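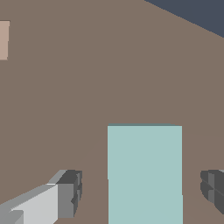 **July, bench notes, madder vat (second try)**

Started at 7:40 because I wanted the pot up to temperature before the building got warm. Same wool as last time, the Lumside two-ply, scoured last night and left in the bucket with the lid on. Alum went in at the usual percentage and I skipped the cream of tartar, which Duyên has been telling me to do for ages (fine, Duyên, you win this one).

Ground madder is from the new Dervishi bag, lot 3234. It smells earthier than the old lot 2098 and it's a lot finer, so it clumped like cocoa powder when I wetted it out. Had to mash it against the side of the jar with a spoon! Next time I'll make a paste first and let it sit overnight.

Heat log, for whoever runs this again:

- 8:15, bath at 40 C, wool in
- 8:50, 52 C, already a decent salmon
- 9:30, 58 C, holding
- 10:10, crept up to 66 while I was on the phone, pulled the pot off the plate for a bit
- 11:30, off, left to cool with the wool still in

I'm annoyed about the 66. Last time we went way over and got that brick brown everybody was polite about, and I really wanted a clean run to compare. The plate has a mind of its own between settings three and four. Sólveig thinks the thermostat is shot and wants to swap it for the Idow plate from the back bench, and I'm for it, if we can find the cord.

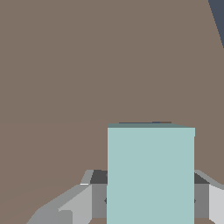 Water is the other thing. I used tap for skeins one to four and added a pinch of chalk for five and six, in a separate small pot. The chalk pair looks redder to me even in the bath, but I know what I'm like, I see what I want to see, so I'm keeping my mouth shut until they're dry and Sólveig has sorted them with the tags turned over.

Rinse water ran orange for ages. I gave up at the fifth rinse and put them in Puvelex wool wash, which took out another cloud of it. Duyên asked if that means we're wasting dye. Probably! I kept the exhaust bath in the lidded pail for a second round, there's plenty of color left in it, and some unmordanted silk scraps are going in tomorrow just to see.

To do:

- weigh the dry skeins and write the numbers on the tags THIS time
- cut lightfast strips, half under card, south window
- order more alum, catalog no. 3904, the small tub
- find that cord
- ask Duyên where the good pH strips went, the ones in the drawer have all gone green at the ends

Later, 4:20: skein two has a pale band where the tie was too tight. Retied the rest in loose figure eights. I'll overdye two in the leftover bath with the silk.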